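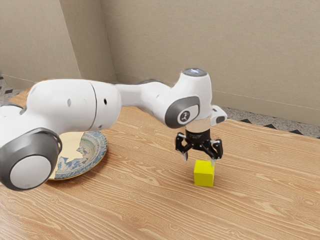

Sowmya Alva: I put the letter with the bills and left it there, because it had the council's crest on it and a reference number, and I thought it must be about money I owed.

Figure 4. Computer rendering of a white robot arm with a black two-finger gripper above a yellow cube on a wooden table.

4.2 How households received the water notice

The remark above was made in the first round of interviews and it sums up a response we met often. The notice in question told residents of the older streets of Dustbridge that their homes might still be joined to the main by lead pipe, and that the council would test the kitchen tap free of charge if asked. It was sent to 553 addresses. The wording had been agreed between the public health team and the legal office, and ran to two sides of paper. The offer of a free test came on the second side, below a paragraph on the council's powers.

We asked people to tell us, in their own words, what they had done with the letter on the day it came. Most could remember where they had put it. Far fewer could say what it had asked of them. Several had read the first page and taken it to be a warning that works would be carried out in the road. Others had understood that the water was under suspicion but believed the council would come and test it in any case. A smaller group thought the letter applied only to owners, and tenants in that group had passed it to a landlord or agent. We were not able to trace what happened to the letters passed on in this way.

The council received 17 requests for a test before the second mailing went out. Officers had prepared for many more and had taken on extra laboratory time, some of which was not used. At the committee meeting in August the low number was put down to lack of interest. Our interviews do not support that reading. People who had not asked for a test were often worried about their water, and some had bought bottled water for small children while the letter lay unanswered in a drawer. Asked why they had not rung the number, they gave answers that had little to do with the risk itself. The line was open only during office hours. The reference number had to be quoted. One woman had rung, been asked for her account number with the water company, and given up because the bill was in her late husband's name.

4.3 The shorter notice

A second notice was drafted with help from Lirnometti, a small design practice already working with the council on its polling cards. It was printed on one side. The offer of a test was moved to the first line, the crest was made smaller, and the paragraph on powers was replaced by a single sentence giving the address where the full text could be read. A tear-off slip with the postage paid was added at the foot. We had asked for the slip to carry the address ready printed, but this could not be done in time and residents had to fill it in by hand.

The shorter notice went to 200 of the addresses that had not replied. The rest were sent the original letter again with the word REMINDER stamped across the top. The addresses were drawn by lot within each street - a condition set by ward councillors, who did not want one street to be seen as favoured over another. This had the drawback that neighbours compared letters. In at least one block the shorter notice was photocopied and handed round, and slips came back from flats to which none had been posted. We have counted these replies under the letter the household was sent, as the study plan required, and the difference between the two groups is therefore likely to be understated.

Replies to the shorter notice passed 100 before the closing date. The stamped reminder did little. Some residents told us that the stamp had made matters worse, as it suggested that they had already failed to do something. Tanko Chukwu, who had received the reminder, said he had read it standing up and put it in the recycling with his coat still on.

We do not claim that any one change brought about the result. The two notices differed in length, order, tone and means of reply, and the design does not allow these to be separated. The council was not willing to run more than two versions, on grounds of cost, and we think this was a fair decision. From the interviews, the slip appears to have mattered most to older residents and the opening line to everyone else, but the numbers interviewed were small and we would not press the point.

4.4 Other channels

The notices were not the only way in which the offer reached people. The Vasylenko Surgery, which serves the streets north of the canal, put up a poster by the reception desk without being asked to. Staff there began to mention the test to parents attending for routine vaccinations. The surgery kept no record of these conversations and we cannot say how many led to a request. It is clear from the slips, however, that families with children under five were better represented in that part of town than elsewhere.

The council's online reporting tool, Plumen, was added as a means of reply late in the project. It had been built for potholes and missed bins, and a request for a water test had to be entered under "Other". Few people found it. Those who did were sent an automatic message saying that a crew would attend, and this led to some confusion when a sample bottle arrived by post instead. Officers have since changed the wording of the message.

Two public meetings were also held. Attendance was low at the first and good at the second, which had been moved to the school hall and timed to follow the end of the school day. Questions at both meetings turned quickly from testing to the cost of replacing pipes, and officers had no agreed answer to give. A resident who learns that a tap has failed a test will want to know who is to pay for the remedy. Councils planning work of this kind should settle the matter before any notice is sent, even if the answer is an unwelcome one. In Dustbridge the question was still open when our fieldwork ended.

Home Articles Issues Authors Contact Search

Comments

Anathi Masilela
May 28, 2019
We had much the same thing with our letters on private wells. The legal paragraph took up half the page and could not be moved. Would the authors be willing to share the one-side version? I would like to show it to our legal people.

Yolandi Le Roux
I am not sure about counting the photocopied slips under the original letter. I see why it was done, but a table with them left out would help the reader. Is there one in the appendix? I could only open the first page of it.

Tülin Dönmez
Section 4.4 is the useful part for me. Our meetings went the same way, all about who pays. We ended up splitting it, the council up to the boundary and the owner after that, and there are still complaints about where the boundary is.

Anathi Masilela
@Yolandi the appendix opened for me in a different browser. The table is on the last page.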